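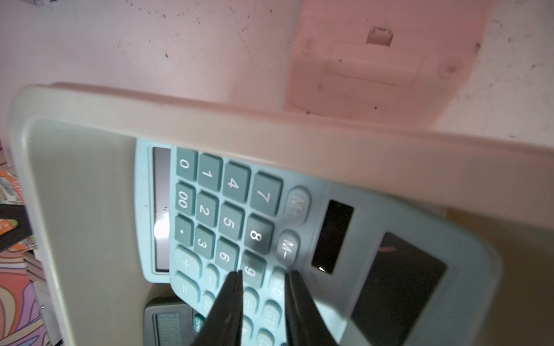

Agata's answer, when I asked if anyone wanted to help with the calculators, was that the only thing worse than a grubby keypad is a grubby keypad somebody has tried to clean with a wet wipe, because the muck goes down the sides of the keys and stays there. Fair enough! I've tried the wet wipe. She's right, and it's why half of this README is about washing and the other half is about the list.

Starska Calculator List
README, October 2025

What it is
A list of 238 desktop calculators that came to us in boxes when the Vostlow office closed down, plus my notes on how I'm cleaning them up. One row per calculator. I keep it as a plain spreadsheet and a text export of the same thing, and if the two disagree, trust the spreadsheet.

They're the ordinary solar desk sort, the kind that used to live next to every till and phone. Lots of greys, and then a run of the nicer colours, teal and pink mostly. I have a soft spot for the teal ones.

What's in each row
id - my number, also written on a bit of masking tape on the back
colour - my own words, so "teal" covers a fair bit of ground
body_colour and key_colour - only filled in when they're different
double_zero - yes or no, is there a 00 key
gt_key - yes or no (GT is grand total, it adds up your last few answers, handy if you do a lot of invoices)
memory_keys - copied off the keys exactly, so MRC on one and MR plus MC on another
clear_keys - same idea. ON/AC and CE, or C and AC, or whatever it says
display - blank, faint, fine, or segments missing
before and after - how grubby, 0 to 3
notes - anything goes

The memory key column is the one people will want to tidy up. Please don't. MRC is one key doing two jobs (press once to recall, again to clear) and if you split it you lose the whole point of the column.

About "display"
I fill this in under the kitchen light before doing anything else. Blank doesn't mean dead. A solar calculator that's been face down in a box will often come good after a while on the windowsill, so I check the blank ones again a day later and put the second result in notes. Fiorella asked for two separate columns and I may yet cave.

How I wash them
First, the sorting. They go in a shallow tray, a couple at a time, and I write up the row while I can still see the dirt. If there's a button cell in the back it comes out now and goes in a jar with a lid, well away from kids.

Then I have a good look and decide if it's a cloth job or a basin job. Cloth job is a barely damp microfibre and a soft toothbrush between the keys, and most of them get that. Basin job is the full bath, for the ones with soft drink down the keypad or something worse. It's a last resort - I wouldn't do it to a calculator I couldn't bear to lose, and nothing with a mains lead or a paper roll ever goes near water.

For the bath I use clean cool water in a plastic basin, no detergent at first, and the calculator lies face up so I can see what I'm doing.

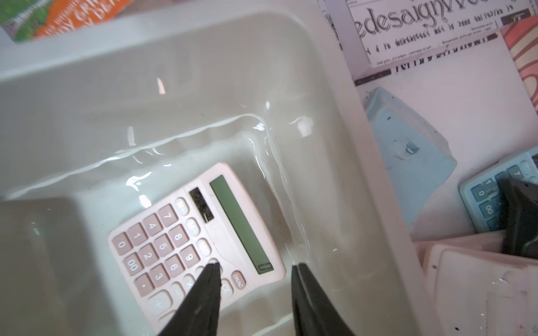

A little swish is plenty. Don't scrub at the display window, it scratches if you look at it sideways, and don't jab at the keys while they're under. If it's still sticky, tip the lot out and go again with one drop of dish soap, then rinse properly.

Drying is the slow part. Shake it, stand it on its end on a towel, turn it over at tea time, and leave it for days. I mean days! The back comes off if it has screws. No hair dryer, no oven (Raed), and rice just gets dust in the gaps.

Known problems
Grubbiness scores are me squinting, nothing more scientific than that.
Rows 1 to 21 were done before I thought of the double_zero column, so some of those are empty.
Two of the dark greys may have swapped tape labels. I think I've got them back the right way round.

Using it
Copy it, sort it, add to it. If you've got a similar pile at your place, send me your rows and I'll merge them in before December. Corrections go to Rosario Valentini, and please quote the id, because "the pink one" won't get us far.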